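This repository holds the well and household water table for the Skallel gas field, compiled for the Lotbridge groundwater study. It covers private wells only. Municipal supply is in a separate table and is not distributed with this one.

## Contents

- `wells.csv`: one row per private well, 378 rows
- `samples.csv`: one row per water sample, keyed to `well_id`
- `pads.csv`: location and status of gas well pads, 12 rows
- `notes/`: field notes, plain text, one file per visit
- `img/`: pictures used in the project pages

## Fields in samples.csv

| Field | Type | Notes |
|---|---|---|
| `well_id` | string | matches `wells.csv` |
| `methane_mg_l` | float | dissolved methane, blank if not run |
| `chloride_mg_l` | float | |
| `ph` | float | field meter reading |
| `depth_ft` | integer | owner-reported unless `depth_src` is `log` |
| `purged` | 0/1 | 1 if the line was run before filling |

Blank means the test was not run. Zero means it was run and the result was below the detection limit. Earlier versions used -9 for both, so scripts written for those need to be changed.

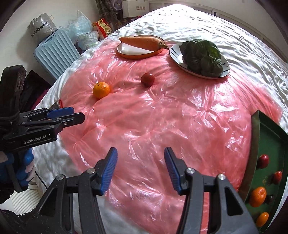 *Two hand-held grippers, one held in a blue glove.*

## Coverage

Wells were included if the owner returned the consent form and the tap was upstream of any softener. Some 95 wells have a sample from before the nearest pad was drilled. The rest have only later samples and should not be used for before-and-after comparisons without a control group.

The Zerkimham side of the field is thin. Many houses there share a well, and a shared well appears once, under the parcel where the pump sits. Distance to the nearest pad is measured from the pump, in feet, along the surface. It does not account for the horizontal run of the bore.

## Known problems

- Chloride is high in 67 samples taken near salted roads. These are flagged `road = 1` and left in.
- Two labs were used. The Lindqvist lab reports methane to one decimal place, the other to two. Values are kept as received.
- Depths from owners are often rounded to the nearest 50 feet.
- Coordinates are shifted by a random offset to protect addresses. Do not join them to parcel maps.

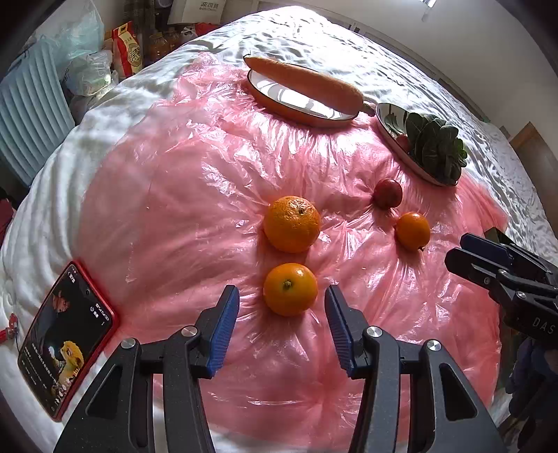
**Lotbridge, July 2018**

## Changes in this version

Rows with a missing `well_id` were dropped. `depth_src` was added. The pad status codes now match the state permit codes, and the old codes are in `pads_old_status.csv` until the January release.

Duplicate lab results were merged when the bottle number and the time of collection both matched. If only one matched, both rows were kept and `dup_check` is set to 1.

## Use

The table may be used and shared with credit to the Lotbridge groundwater study. Requests for unshifted coordinates go to Linnea Strand and need a signed data agreement. Corrections can be filed as issues; include the `well_id` and the column name.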